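Woltano and Umatis to share vaccine filling plant at Dresstead 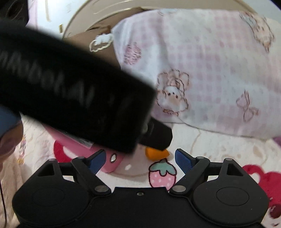
Black gripper with two jointed fingers, and a pink item with a silver eyelet behind.

Woltano and Umatis have signed an agreement to set up a jointly owned company that will fill and pack vaccines at Dresstead. The two firms will hold equal shares. The new company will be called Dresstead Fill and Finish, and it will take over the building that Woltano has used as a cold store since it moved its own production out of the town.

The agreement runs for an initial period of five years, after which either side can ask for new terms. Each partner will appoint the same number of directors, and the chair will pass from one firm to the other every year. Woltano takes the first turn.

What the plant will do

Filling and finishing is the last stage of vaccine production. The bulk liquid arrives from elsewhere, is put into vials or syringes under sterile conditions, and is then inspected, labelled and packed. No vaccine will be grown or purified at Dresstead, and the site will not hold live virus.

The plant will open with two filling lines. The first is for glass vials and will be used mainly for Umatis's tetanus and diphtheria booster, which is at present filled abroad under contract. The second can be switched between vials and pre-filled syringes. Woltano intends to use it for its seasonal flu vaccine, and the joint company will sell whatever time is left over to other makers.

Smaller makers have found it hard to book filling time. Large contract plants tend to ask for long runs, and a firm with a single product in trials may need only a few thousand vials at a time. The partners say short runs will be accepted on the second line outside the flu season, and that a price list will be sent to interested firms once the line has been tested.

Staff

The plant will employ 65 people when both lines are working. Most of the posts are for line operators, quality control analysts and engineers, with a smaller number in the warehouse and the office. Staff now working in the cold store will move to the new company on their present terms, and their years of service will be carried over.

Recruitment for the quality posts comes first, as the people who write and check the procedures have to be in place before any test batches are made. Operators will be taken on in two groups. Previous experience in a pharmaceutical plant is welcome but is not required for the operator posts. People from food production and hospital laundries have done well in similar work at Woltano's other site, where gowning and hygiene rules are much the same.

Training will last several weeks and will include practice runs with a growth medium in place of the product. These runs, known as media fills, show whether a line and its operators can work without letting in contamination. Every operator has to pass one before working on a real batch, and repeat it at set intervals afterwards.

The Takeda building

The former cold store stands next to the Takeda building, the older brick block on the east side of the site, which was named after the road it used to face. Readers have asked whether it is part of the agreement. It is not. Woltano keeps the building and will go on using it for its records and its stability store, where samples from past batches are kept at fixed temperatures and tested until they reach their expiry date. The covered way between the two buildings will be closed while the floor of the new plant is being laid, and anyone going to the records office should use the north gate.

Licences and timetable

A manufacturing licence is needed before any filled product can be released for use. The application will be made in the name of the joint company and will be followed by an inspection. Building work inside the cold store starts in November, beginning with the air handling system and the cleanroom panels. The vial line will be installed first. No date has been given for the first commercial batch, and the partners say none will be given until the media fills are complete.

Local residents will notice more lorries during the building work. Deliveries will be made by way of the ring road, and none are planned before 8 am. Once the plant is open, traffic should be lighter than it was when the cold store was at its busiest. Bulk vaccine takes up little space and finished packs will leave in a few refrigerated loads a week.

Questions from members

A copy of the summary agreement, without the prices, has been placed in the members' area. It comes with a site plan and a list of the posts to be filled. The association sent a short survey on contract filling to its members earlier in the year and received 517 replies. Nearly 65 per cent said that they had delayed a trial or a product launch while waiting for filling time. The full results will be in the next issue, along with the comments on minimum batch sizes and on the cost of transferring a product from one plant to another.

Members who want to be told when the price list is ready can add their names to the list by replying to this newsletter. Please give the type of container, the usual batch size and whether the product has to be kept frozen.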